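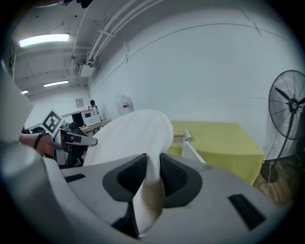 A white cloth held up for folding at the Marín linen room.

Soledad Bermúdez has supervised the linen room at Marín for 29 years, and she is firm on the subject of white cloths. "Folding begins in the air," she said. "Lift the piece, let it hang, and look at it before it goes near the table."

Each cloth is checked along the creases, where discolouration tends to settle. Marked pieces go back for a second wash - never a third. "After that it becomes a cleaning rag," Ms. Bermúdez said.

The residence keeps 48 cloths in rotation for each dining hall. Her colleague Vlastimil Ďurica, who joined the service in November, admitted that he had found the standard exacting. "I was folding in quarters at first," he said. "Soledad folds in thirds, so the hem sits inside."

The shelves are restocked before breakfast service.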